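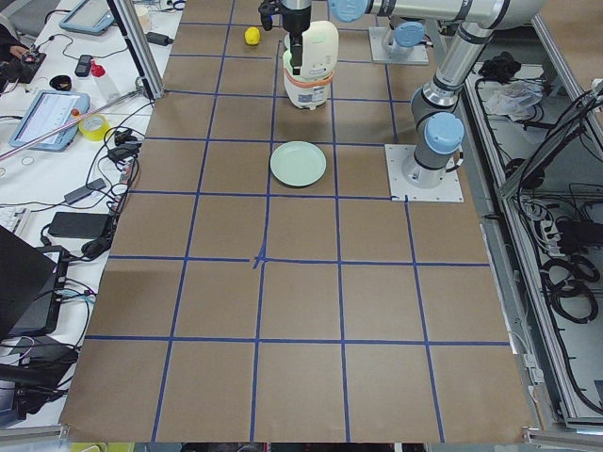
Arm drops out mid-grip, no fault logged

torquewrench_tom
Second time this month. Two arms sharing one papered table, and at a random point one of them decides it's had enough. Brakes on, pendant cheerful, log blank. The other carries on as if its colleague has popped out for a smoke. Ran 2,474 cycles clean before the first one, so I had got smug. Controller is a Fuvora, grippers on Dundora firmware. Anyone?

samah_l
Is the gripper holding when it goes? Ours only sulked under load.

torquewrench_tom
Holding, both times. Fingers stay shut, so at least nothing lands on my foot. The trouble starts when you clear it: the gripper re-homes and opens without asking. Found that out with my hand underneath.
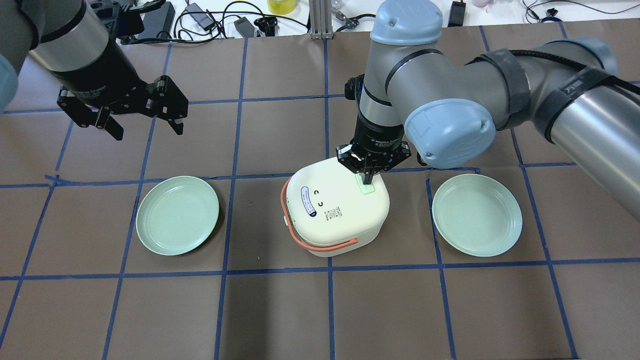
Betancur Makerspace — Robotics Group board

old_relay
Forget the blank log for a minute. A gripper that opens on reset is the bigger problem. Firmware setting, "home on enable" or some such. Turn it off before you do anything else.

torquewrench_tom
Found it. Page 30 of the manual, under "Convenience".

pidloop
My money's on the cable. If it's strapped along the arm it bends in the same place every cycle, and a broken core will give you a dropout too short for the log to notice. Wiggle it with the arm powered and see.

old_relay
Please don't wiggle anything on a powered arm with your hands in reach. Stop it, isolate it, put a meter across the cable and flex it then.

pidloop
I have been wiggling for years.

old_relay
And how many fingers is that on?

pidloop
All of them, thanks. Metering it dead misses half the intermittent ones and you know it.

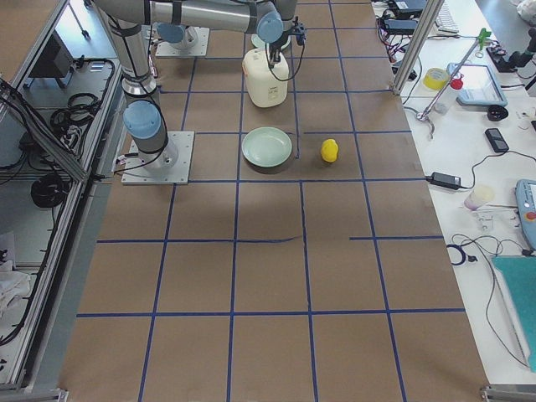 Samah Lamrani
You can both be right. Swap the cables between the two arms and run it as normal, guards up. If the fault moves across, it's the cable. If it stays put, look at the supply. Ours was a Pevalico power unit sagging whenever both arms lifted together, and I replaced 2 perfectly good cables before I thought to check.

torquewrench_tom
Swapped at lunch. It ran for 3 hours, then the other arm went down.

pidloop
Cable.

old_relay
One dropout is a coincidence. Run it again.

torquewrench_tom
Running it again. New cable ordered anyway — I'm standing well back until it gets here.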